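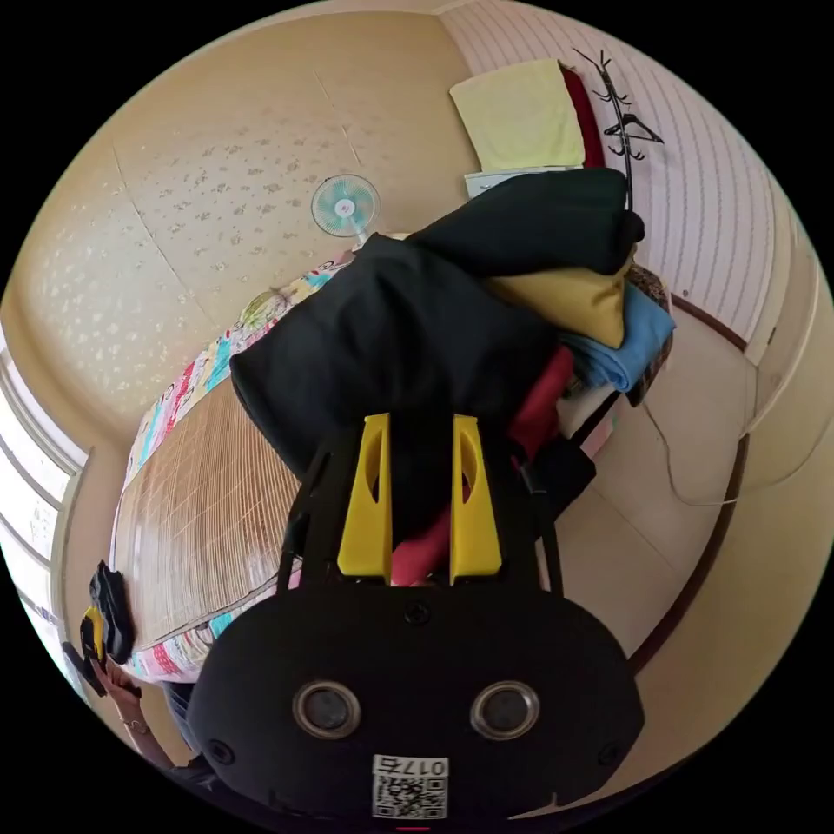

Yellow fingers on a hand-held gripper, up against a pile of folded clothes.

Can a Robot Learn to Tidy Up by Copying You?

You may have heard that robots can now learn chores just by watching people. Be a little careful with that word "just."

One way to teach a robot is to do the job yourself while holding a gripper, a tool with two fingers that pinch. A camera on the tool records what is in front of it. Later, a computer studies the recordings and tries to work out which moves go with which views. If you want a robot that can handle laundry, somebody has to handle a lot of laundry first.

How much? Kirsten Ross, who teaches robots at Skimia, told us her team made 2,547 recordings of picking up clothes. You probably learned with a lot fewer tries than that! 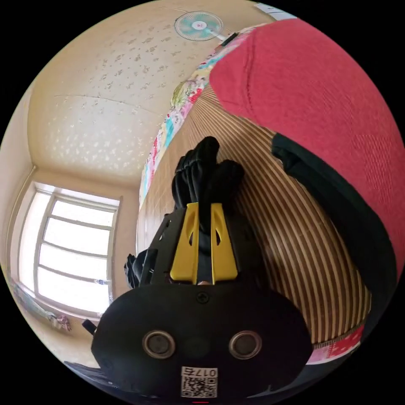

Cloth is a hard subject, too. A cup keeps its shape when you lift it. A sock flops, folds and bunches up, and it hardly ever looks the same way twice. A robot that has practiced in one bedroom might get muddled in yours, with a different bed and different light from the window.

Another way is remote control. A person moves the controls and the real robot copies each move. Then you might see a video of a robot folding a shirt beautifully — but was it choosing its own moves, or was a person steering it? The video may not say.

So when somebody shows you a clever robot, try asking:

Is anyone controlling it right now?
How many times did it try before this one?
Has it ever seen this room before?

Good robot builders like these questions. If the answer is "we don't know yet," that's a fair answer. In the meantime, your socks are still your job.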